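第四讲讲义：容器格式、封装与“不重编码”的那些事

大家好，先说两句课务。上次交上来的作业我看完了，大部分同学把转码参数写得挺漂亮，可是有将近一半的人在最后一步把文件扩展名从 mkv 直接改成了 mp4，然后在报告里写“已转换为 MP4”。看到第三份的时候我就决定，这一讲不讲新编码器了，老老实实讲容器。所以原来放在这一周的码率控制往后挪，下一讲再见它。

讲义比课堂上讲的要啰嗦一点，因为我上课总是跑题，有些东西得在纸上补回来。命令行部分请自己敲一遍，别光看。

一、容器到底是什么

先把两个词分开。编码格式（codec）管的是画面和声音怎么压缩，比如 H.264、HEVC、AAC、Opus、FLAC。容器（container）管的是压缩好的数据怎么放进一个文件：哪一段是视频，哪一段是音频，每一段什么时候该播，字幕在哪里，章节从哪里开始。MP4、Matroska（就是 mkv）、WebM、MOV、AVI、MPEG-TS，这些都是容器。

我以前在 Sinent 做点播后台的时候，工单里最常见的一句话是“MP4 放不了”。这句话几乎没有信息量。MP4 里面可以是 H.264，也可以是 HEVC，还可以是 AV1；音频可以是 AAC，也可以是 AC-3。播放器能不能放，要看它认不认这个容器，再看它认不认里面的每一条流，两关都得过。所以我后来养成了习惯，收到文件先跑一下 ffprobe，看完再说话：

ffprobe -hide_banner 输入文件.mkv

输出里以 Stream #0:0、Stream #0:1 开头的那几行就是各条流。冒号前面的 0 是第几个输入文件，后面的数字是这个文件里的第几条流，都从零开始数。有同学问为什么自己的文件有五条流，明明只有一个画面一个声音——多半是字幕，或者封面图。对，封面图在很多文件里也会被当成一条视频流，mjpeg 或者 png，后面标着 attached pic。这东西以后会坑你们的，先记着。

二、改扩展名为什么“好像也行”

作业里改扩展名的同学可能不服气：我改完双击，明明能播啊！

是能播，因为大多数播放器根本不看扩展名，它读文件开头的几个字节自己判断。Matroska 文件的开头是 1A 45 DF A3，MP4 通常在第四个字节之后能看到 ftyp 四个字母。你把名字改成什么，这几个字节都不会变。播放器很宽容，帮你兜住了。

可是别的软件未必这么宽容。剪辑软件、电视、网站的上传接口，有的先看扩展名再决定用哪个解析器，一看是 mp4 就按 MP4 的结构去读，结果读到一堆不认识的东西，报错说文件损坏。文件没有坏，是名字在骗人。

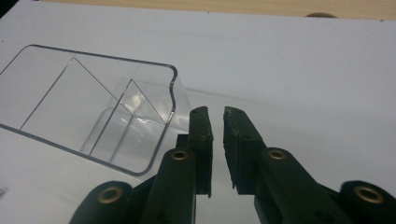
图 1　侧放的透明塑料容器

三、重新封装（remux）

真正想把 mkv 变成 mp4，又不想重新压一遍，做法叫重新封装。数据原样搬过去，画质一点不掉，速度基本取决于硬盘：

ffmpeg -i 输入.mkv -c copy 输出.mp4

-c copy 的意思是所有选中的流都照抄，不解码也不编码。我机器上一个教学样片，时长 207 秒，转码要等好一阵子，重新封装的话一眨眼就回到提示符了。第一次用的人往往以为命令没跑（我当年也是，连着敲了三遍，还纳闷它为什么老问我要不要覆盖）。

注意“选中的流”这几个字。ffmpeg 默认不会把所有流都带过去，它每种类型只挑一条：视频挑分辨率最高的，音频挑声道最多的，字幕挑第一条，而且还要看输出格式有没有默认的字幕编码器。你有两条音轨，一条国语一条原声，默认命令跑完就只剩一条。想全带上，要加 -map 0：

ffmpeg -i 输入.mkv -map 0 -c copy 输出.mp4

然后很可能就报错了，哈哈。因为 MP4 不收某些流，最典型的就是字幕。mkv 里常见的 SRT 和 ASS 字幕放不进 MP4，得转成 mov_text：

ffmpeg -i 输入.mkv -map 0 -c copy -c:s mov_text 输出.mp4

ASS 转 mov_text 会丢掉绝大部分样式，特效字幕、定位、字体全没了，只剩文字。蓝光抽出来的 PGS 是图形字幕，连文字都没有，这条命令对它无效，只能不要它，或者留在 mkv 里，或者直接烧进画面（烧进画面就一定要重编码了）。mkv 里附带的字体文件也一样，MP4 没地方放，可以用 -map -0:t 把附件排除掉。选项的顺序有讲究，先 -map 0 全选，再用减号去掉不要的。

四、哪些组合能放，哪些不能

我不打算给一张大表让你们背，查文档就好。记住几条常用的：

Matroska 差不多什么都收，做归档和中间文件很舒服。
MP4 收 H.264、HEVC、AV1、AAC、AC-3、MP3，Opus 和 FLAC 也能放，只是老一些的播放设备不一定认。
WebM 是 Matroska 的一个子集，视频只收 VP8、VP9、AV1，音频只收 Vorbis 和 Opus。往里面塞 H.264，ffmpeg 会直接拒绝。
AVI 请不要再用来装新东西了，它对 B 帧和可变帧率的支持都是后来硬凑的。
MPEG-TS 适合广播和流，断掉一截也能接着播，代价是每个小包都有包头，文件会大一些。

说到 HEVC 放进 MP4，有个小坑。标签（tag）有 hev1 和 hvc1 两种写法，苹果的播放器只认 hvc1。画面数据没问题，偏偏 QuickTime 打不开，多半就是它。重新封装时加一个 -tag:v hvc1 就好。Jhun Pascual 在答疑时间拿来的那个文件就是这种情况，他已经重压了两遍，每遍都是一个通宵，我看着都心疼。

五、moov 放在哪里

MP4 文件由一个个叫 box 的块组成，早期文档里也叫 atom。最要紧的两个：mdat 装的是真正的音视频数据，moov 装的是索引，告诉播放器每一帧在 mdat 的什么位置、多长、什么时候显示。

编码器一边压一边写，写完之前不知道索引长什么样，所以 moov 默认落在文件末尾。本地播放没关系，跳过去读就是了。放到网上麻烦就来了：浏览器先拿到开头，找不到 moov，要么再发一次请求去取末尾，要么（服务器不支持范围请求的话）只好整个下完才开始播。解决办法：

ffmpeg -i 输入.mp4 -map 0 -c copy -movflags +faststart 输出.mp4

它会在写完之后再走一遍，把 moov 挪到前面。大文件收尾时会停顿一下，别急着按 Ctrl+C！按了的话这个输出就不能要了。

顺带一提，录屏录到一半断电，MP4 常常打不开，也是同一个原因：数据在，索引没写。所以我录课一直录成 mkv，录完再封装成 mp4。Drarnwood 那间录播室的机器，从一月起也改成这样了。

六、时间戳、时间基和剪切

每条流都有自己的时间基（time base），时间戳乘上时间基才是秒。Matroska 通常用毫秒精度，也就是 1/1000；MP4 的视频流常见的是 1/12800、1/90000 之类。从 mkv 搬到 mp4，时间戳要换算，而 mkv 里原本就四舍五入到毫秒了，所以 23.976 帧的片子搬过去以后，帧间隔会变成 41、42 毫秒交替，有些软件就说你是可变帧率。播放上看不出来，剪辑软件可能会啰嗦几句。

还有 DTS 和 PTS。DTS 是解码时间，PTS 是显示时间。有 B 帧的时候两者顺序不同，因为 B 帧要参考后面的帧，后面那一帧得先解出来。看到 non monotonically increasing dts 这个警告，意思是解码时间没有一路往上走，常见于直接拼接几段来源不同的文件。

剪切也归在这里讲。用 -c copy 剪一段，起点只能落在关键帧上：

ffmpeg -ss 11 -i 输入.mp4 -t 4 -c copy 片段.mp4

你要的是从第 11 秒开始的 4 秒，可如果前一个关键帧在第 9 秒，数据就得从那里带起。MP4 可以用编辑列表（edit list）告诉播放器前面那段不要显示，认编辑列表的播放器看起来是对的，不认的就会多出一截开头。要精确到帧，去掉 -c copy 老实重编码。这里没有两全的办法，我找过。

七、两个顺手的工具

MKVToolNix 处理 Matroska 比 ffmpeg 细致，改语言标记、默认音轨、章节名，用里面的 mkvpropedit 可以直接在原文件上改，不用重写整个文件。MP4Box 看 MP4 的 box 结构很清楚，第五节要是没看懂，拿它把自己的文件拆开看一遍，比再读三遍讲义管用。

课程里用的批处理脚本叫 Ivero，是我和前同事写的一层薄薄的壳，底下还是 ffmpeg。它有个检查模式，会把扩展名和文件头对不上的文件列出来。上学期拿它扫共享目录里约 1490 个文件，扫出来的结果我就不公布了，给各位留点面子。

八、作业

1．从 Javier 目录里任选一个 mkv 样片，用 ffprobe 列出全部流，写明每一条的类型和编码格式。

2．重新封装成 mp4，保留全部音轨和文字字幕，不得重编码视频和音频。把完整命令贴出来，报错信息也要贴，我想看你们是怎么绕过去的。

3．对第 2 题的结果做 faststart 处理，说明处理前后 moov 的位置，用什么工具看的也写上。

4．选做：在 -c copy 和重编码两种方式下剪出同一段，比较两个片段的第一帧，并在至少两个播放器里试播。

文件名请写学号加题号，扩展名……请写真的。晚上十点以后发来的邮件，我第二天早上才看。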